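Knitting from the Gauge Up
Handout 3: Swatching and steam blocking

Bring your swatch from last time, even if you don't like it. We are using Nirklow, the undyed wool from Markalum, 206 yards to the skein. The pattern asks for 20 stitches over 4 inches in stockinette, measured after blocking.

Before you block, measure the swatch and write the number down. Lay it flat without stretching it, and stay away from the edge stitches, which are always a little off.
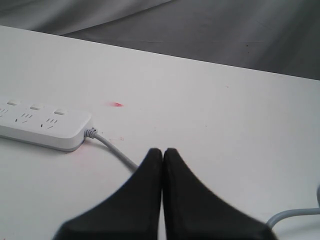

Steam relaxes wool quickly, so work in short passes. Pin the swatch to the board with the right side down. Hold the iron above the fabric and let the steam do the work. The irons plug into the white power strip on the table, the one with the row of switches along the top. Switch off your own socket when you finish and leave your neighbor's alone. Let the swatch cool before you take out the pins.

Measure again once it is cool. If you now have more than 20 stitches in 4 inches, your stitches are too small and you should go up a needle size. If you have fewer, go down.

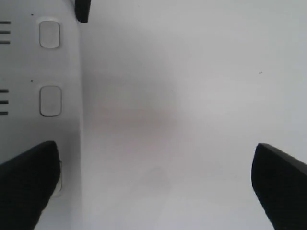

Row gauge matters less for the cowl, as the length is given in inches. It will matter a great deal in November when we start yokes.

Working out the cast-on

Divide the stitches by the inches: 20 over 4 gives 5 per inch. For a panel 16 inches wide you need 80 stitches, plus one selvage stitch on each side.

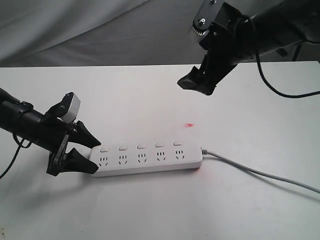
Ívar Thorlacius asked whether a swatch in the round will give the same number. Often it won't. Many knitters purl looser than they knit, so swatch the way you plan to work.

Keep the swatch with its tag and needle size. 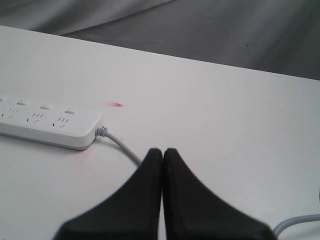 For next time

Knit a second swatch in seed stitch and block it the same way.

Comments

Hafþórsson: Does this work on superwash?
Imico: Mine grew a lot with steam. I'd wet block it.

Related handouts
Reading a yarn label
Picking up dropped stitches
Yoke shaping, part 1

Contact | © 2021 Markalum | Back to top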